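Halska Bedroom Dehumidifier
Model 1635, made by Geteck
Sold by Maglaya Home Supply

The Halska is a small compressor dehumidifier for bedrooms, closets and dressing rooms. It keeps a closed room at the humidity you set, so clothes, bedding and floor coverings don't pick up a musty smell during a damp spell. It is sized for rooms up to 148 square feet. For anything larger, look at the Gralovberg, the bigger model from the same maker.

Damp air does most of its damage where air doesn't move. Folded shirts at the back of a shelf, the underside of a mattress and the strip of floor along an outside wall are the usual places. Running the Halska overnight with the door closed takes care of most rooms. In very wet weather it may need to run during the day too. 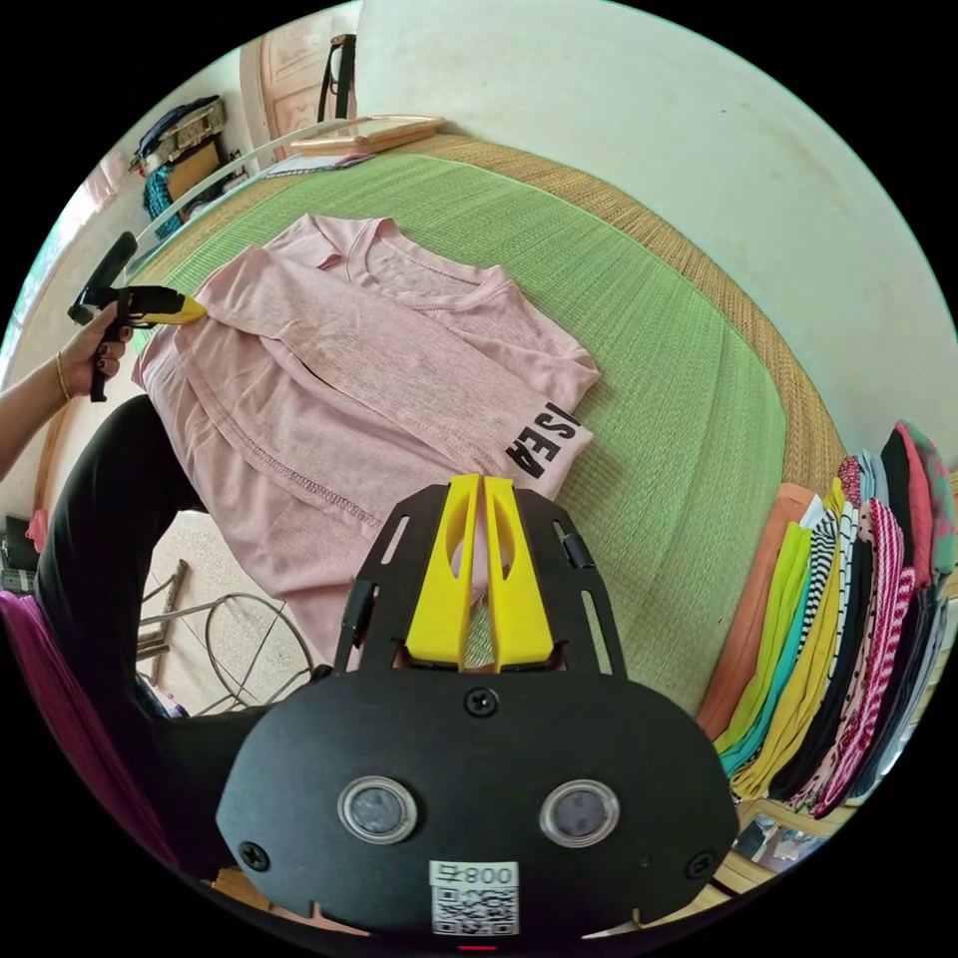 Controls and tank

There is one dial for humidity and one button for fan speed. The fan has two speeds. Low is meant for sleeping and high is for drying a room out after a leak or a long rainy week.

The tank slides out from the front and has a handle. When it is full the unit shuts off and a light comes on. It will not start again until the tank is emptied and pushed all the way back in. A drain hose fits the outlet at the back if you would rather skip the tank, but the hose has to run downhill the whole way.

Leave a clear gap behind the unit and keep curtains away from the air intake. It can stand on a rug or mat as long as the surface is flat - thick pile can block the lower vent.
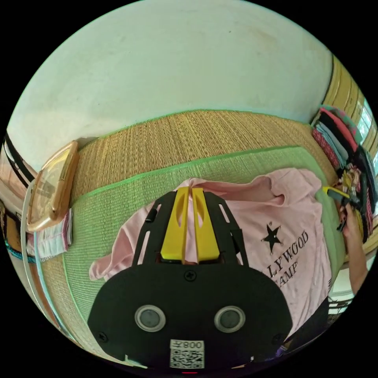 One buyer reports that low speed is quiet enough to sleep next to, but says the tank light is brighter than it needs to be and had to be covered with tape. The same buyer empties the tank every morning in the fall and much less often in winter.

Filter

The filter sits behind the side grille. Pull it out, rinse it under the tap and let it dry fully before putting it back. Every two weeks is enough for most homes, more often if you have pets. Spare filters are sold separately as part 3754.
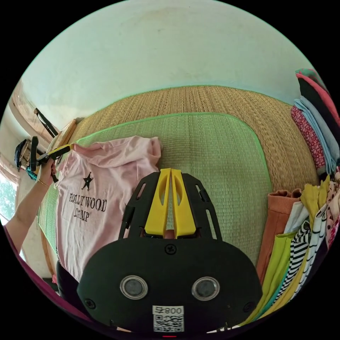
Photo: Maglaya Home Supply

Drying laundry

The Halska can also be used to dry laundry indoors. Hang everything on a rack with space between the pieces, close the windows and set the fan to high. Cotton shirts will usually dry in an evening.
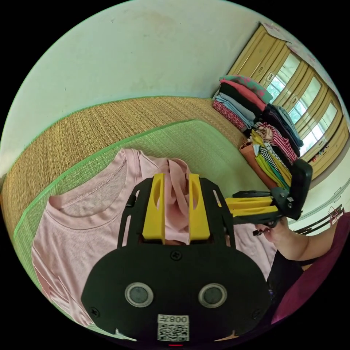 Heavier items such as towels and jeans need a full night, and it helps to turn them once. Don't hang anything directly over the unit, where it could drip on the controls or fall across the vent.

In the box

Dehumidifier with tank
Washable filter, fitted
Drain hose
Printed guide

Warranty and returns

The compressor is covered for five years and all other parts for one. Keep your receipt. Stand the unit upright for a few hours after delivery before switching it on. Returns are accepted on unused units in the original box.

Page updated 24 October 2024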